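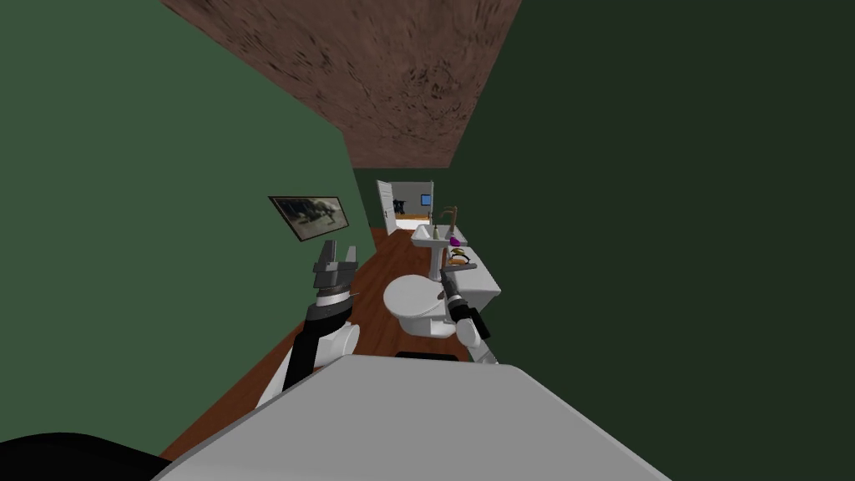 Blog > Work > The new cleaner

31 December 2021

So I've got a quiet afternoon and a tin of shortbread, and I said I'd write up how it's been since the robot business started at work. I clean at the Piltbridge site (the big serviced flats, if you know Trullton at all) and there are 153 bathrooms between us. I've done more toilets than I care to think about!

Back in August we were told the company had signed up with Skever to try out a two-armed machine for the bathrooms. You can imagine the staff room that day. Half of us were sure we'd be out by Christmas and the other half wanted to know if it did limescale.

Before anything touches a real flat they practise it all on the computer, in made-up rooms, and a few of us were asked to sit in and say what they'd got wrong. I loved that bit. Sixty minutes a session, paid, sitting down - when does a cleaner ever get paid to sit down? You're looking from where the robot is, over its own grey body with the two arms sticking up, down a narrow green bathroom with the toilet bang in the middle and a pedestal sink past it. And there on top of the tank, a tray with what I'd call a bit of sandwich on it, and some little purple thing behind. I laughed out loud. People do leave food on the toilet tank. I've found toast, I've found half a pasty, and once a whole bowl of cereal with the spoon in.

What I kept telling them is that the scrubbing's the easy part. You walk in and you've got to decide what's rubbish and what's somebody's. A crust on a tray, fine, but I'd still want to know if they're coming back for it. They wrote that down, and the next time I went in they had a whole list of questions for me about soap ends.

As for what's changed, it's mostly the rota so far. We used to be in pairs and now five of us on my floor do a morning each on what they call checks, which means going round with a tablet writing down what a machine would need to know. My knees like it. My head gets tired in a way it didn't before, and I miss the nattering - you can't have a proper gossip when you're filling in boxes. Three of the older hands asked to stay off the tablets and they've been let alone, which I thought was decent.

Pay's the same, and I've said to the manager that it shouldn't be if we're teaching the thing our job. She's "looking into it". We've got it in writing that there'll be no cuts while the trial's on, but it doesn't say a word about after, and I do lie awake over that some nights.

Anyway, I'm off to Magalhães on the corner for custard tarts before they shut. More in the new year, when we're meant to get it in an actual flat.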